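Two Arms and a Shelf of Books
Brunello Lombardi, 2018-12-03

Our small library in Bemdale has been offered the Siro tidying kit: two arms, grippers with a small camera on each, and software from Fustaleck. The price is 1,488 for the kit and 1,163 if you already own a table stand. I read the offer with hope, and I still have some.

My first doubt is about seeing. The seller writes that the gripper camera "reads the cover." At a short distance, I find this too generous.
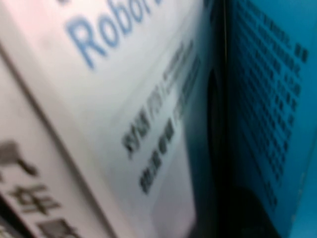
Printed covers from very near, as the gripper camera has them.

A person who knows the book can guess the title from a few blurred letters. The software must do the same, and the offer does not say how often it guesses wrong. I asked in March and received a brochure.

My second doubt is the space. Books in a holder lean on each other, and the thin ones hide between the thick ones.
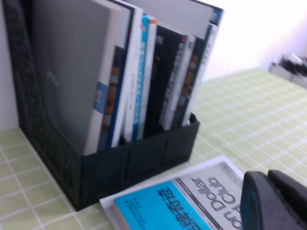
Black file holder with its row of books, and printed matter lying in front.

For this work the fingers matter more than the arm. Cocco, the cheaper rival, sells softer fingers as a spare part, and I would like Siro to do it also. 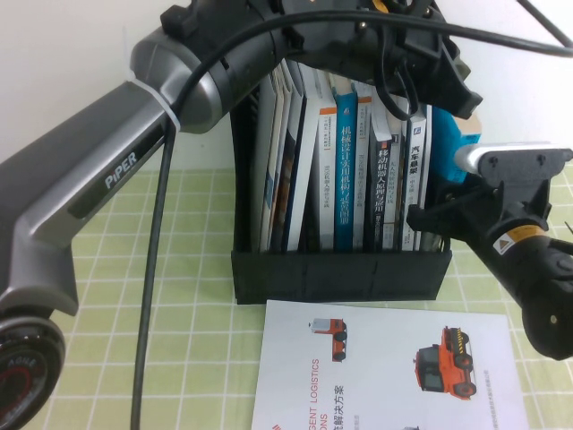 The warranty is 2 years, but the fingers are covered for only five months. That is too short for the part which touches everything. I would rent the kit for one season before I sign for it, and I would ask Fustaleck to put the error rate in the contract.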